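트라스틱스(Trastix) 공개일 방문기: 양팔 로봇 예산 짜러 갔다가 시뮬레이션에 빠져서 온 이야기

2025년 1월 4일

토요일 아침부터 티어스테드(Tirstead)에 있는 트라스틱스 공개일에 다녀왔습니다. 저희 팀은 지난 12월에 양팔 로봇 도입 계획을 처음 올렸다가 "기종부터 고르지 말고 필요한 작업부터 적어 오라"는 답을 받았거든요. 그래서 이번에는 카탈로그 말고 실제로 일하는 과정을 보고 오자는 마음이었는데, 결론부터 말하면 정말 잘 다녀왔습니다!

접수하고 목걸이 명찰을 받으면 6명씩 조를 짜서 안으로 들어갑니다. 조가 작아서 질문하기가 편했어요. 처음 들른 곳은 기계가 서 있는 작업장이 아니라 모니터가 줄지어 있는 시뮬레이션실이었습니다. 여기서는 장비를 주문하기 전에 가상 공간에서 먼저 로봇을 세워 보고, 팔이 어디까지 닿는지, 가구와 어떻게 겹치는지를 확인합니다. 내부에서는 이 과정을 '송(Song)'이라고 부르더군요. 이름이 예뻐서 수첩에 크게 적어 왔습니다.

제가 한참 서 있었던 자리는 텔레비전이 놓인 작은 방을 꾸며 둔 화면 앞이었습니다. 큰 물건 옆에 작은 물건이 바짝 붙어 있는 상황이라 저희 작업과 꽤 비슷했어요. 저희도 검사 장비 화면 바로 옆에서 손바닥만 한 부품을 다뤄야 하는데, 사양표의 도달 거리 숫자만 봐서는 팔이 화면 앞을 어떤 각도로 지나가는지 감이 오지 않습니다. 로봇 쪽 시점으로 보니까 바로 이해가 되더라고요.
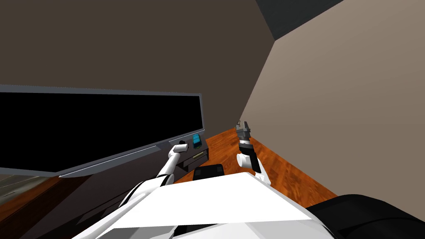

로봇 시점의 시뮬레이션 화면. 왼팔 그리퍼 끝이 텔레비전 모서리 옆 파란 물체 가까이에 있다.

이 화면을 보면서 저희 견적서에 빠진 항목이 떠올랐습니다. 받침대 높이요! 본체와 팔, 그리퍼 값은 열심히 비교해 놓고 정작 로봇을 어느 높이에 세울지는 한 줄도 없었습니다. 높이가 달라지면 팔이 들어가는 각도도 달라지고, 그러면 작업대를 다시 맞춰야 할 수도 있으니까요. 안내하시는 분께 여쭤봤더니 작업대 치수만 가져오면 시뮬레이션에서 높이를 바꿔 가며 볼 수 있다고 합니다. 상담 비용은 예산안에 '사전 검토'로 따로 한 줄 잡아 두라는 조언도 들었습니다. 장비비 안에 묻어 두면 나중에 제일 먼저 깎인다고요. 듣고 다들 웃었는데 저는 조금 찔렸습니다.

다음은 예산 상담 시간이었습니다. 기준으로 삼을 만한 구성표를 나눠 주셨는데 단위는 모두 만 원이고, 상담용 가정치라 정식 견적은 아닙니다. 메모해 온 대로 옮깁니다.

그리퍼 한 쌍과 예비 손가락: 600
받침대 제작과 바닥 고정: 454
사전 검토(시뮬레이션): 200

본체 가격은 기종마다 차이가 커서 표에서 빠져 있었습니다. 저는 예비 손가락이 처음부터 그리퍼와 같은 줄에 있는 점이 마음에 들었어요. 저희는 소모품을 다음 해 운영비로 미뤄 놨는데, 도입 첫해에 부품이 없어서 세워 두는 상황은 생각만 해도 아찔합니다. 케이블과 안전 펜스, 교육비는 현장마다 달라서 각자 채우라고 빈칸으로 되어 있었습니다. 이 빈칸이 은근히 도움이 됩니다. 돌아오는 기차에서 채우다 보니 모르는 게 뭔지 보이더라고요.

점심 뒤에는 '히미아(Himia)'라는 작업 계획 도구를 소개하는 시간이 있었습니다. 어떤 물건을 어느 손으로 잡을지 미리 적어 보고, 거기서 필요한 그리퍼를 거꾸로 골라내는 방식입니다. 같은 시뮬레이션에서 책상 위를 넓게 보여 주는 화면으로 설명을 들었는데, 작은 장난감 자동차부터 손 모양 물체까지 크기와 생김새가 제각각이라 질문이 쏟아졌습니다. 손가락 두 개짜리로 다 되느냐, 납작한 건 어떻게 집느냐, 한쪽만 다른 그리퍼를 달면 예산이 얼마나 늘어나느냐... 저도 손을 두 번이나 들었습니다.
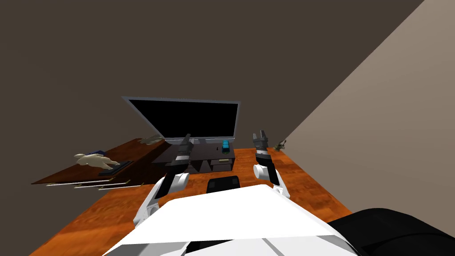

두 팔과 모니터, 받침장 위의 파란 장난감 자동차. 왼쪽 선반에는 베이지색 손 모양 물체가 있다.

저희 작업 목록에도 납작한 판이 들어 있어서 이 부분은 따로 표시해 왔습니다. 양쪽을 같은 그리퍼로 시작하고 교체용 어댑터만 먼저 확보하는 안, 처음부터 한쪽을 다르게 가는 안, 이렇게 두 가지로 예산안을 나눠 써 볼 생각입니다. 예전 같으면 그냥 비싼 쪽으로 한 줄 적고 끝냈을 거예요.

가실 분들께 몇 가지만 적어 둡니다. 작업대 도면은 꼭 챙기세요. 가로세로에 높이까지 있어야 이야기가 빨라집니다. 다루는 물건 사진도 있으면 좋고, 콘센트 위치를 그려 온 분이 계셨는데 상담이 제일 알찼습니다. 주차장은 좁으니 기차를 추천합니다. 로비 커피는 무료인데 꽤 맛있었고요!

저는 도면을 새로 재서 시뮬레이션 상담을 신청하기로 했습니다. 받침대 높이를 정하고 나면 수정한 예산안 항목도 여기에 올리겠습니다.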